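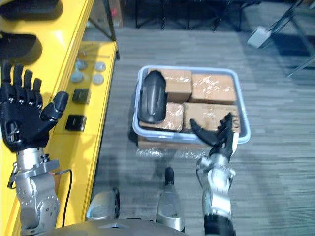
15 May 2024

Incoming parts, yellow shelf and bins. Notes by Laurențiu Moldovan.

Started on the Nonumthorpe delivery. Boxes go in the plastic bin first and get checked against the packing list before anything goes on the shelf. The list has 59 lines and the order number on it is 1749, same as on our copy. Bălan is to get a scan of it.

The clear tape on these boxes is a pain. Slit along the seam with the short blade and keep it shallow, we scratched a part last time by cutting too deep.

Black shaped pieces go on top of the yellow shelf, in a row, with a gap between them so they can be picked up without knocking the next one. Please don't stack them. The edges mark easily and Amon sends back anything with a line across it.
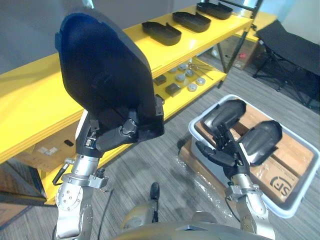
Silver discs stay on the shelf until I find a lidded tub for them. They slide if the shelf is bumped, so go easy when you pull boxes out from under it.

Cardboard with the SF print can be flattened and kept, we need it for returns. Plastic wrap goes in the sack by the door at the end of the shift. It gets slippery on the carpet if it's left.
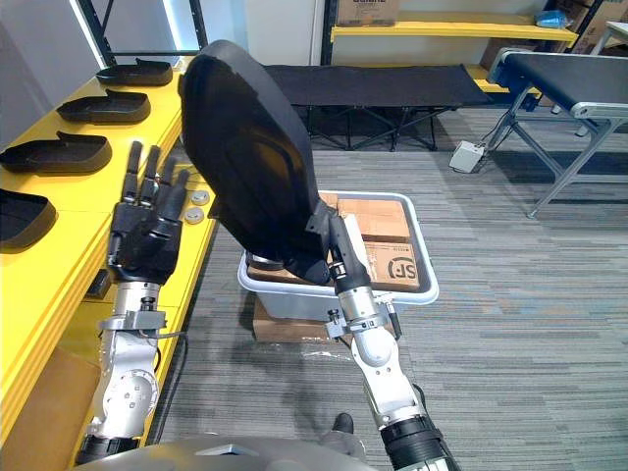
Folding cot can stay where it is for now. It should go back to Grustasness in July with the other things we borrowed.

To do:
Print shelf labels, 5 sheets should cover it.
Order tape and short blades.
Ask Amon if the 3000 series pieces come in the same boxes. If they do, the bin is too small and we need the deeper one.
Check the packing list again after lunch, line 12 was hard to read.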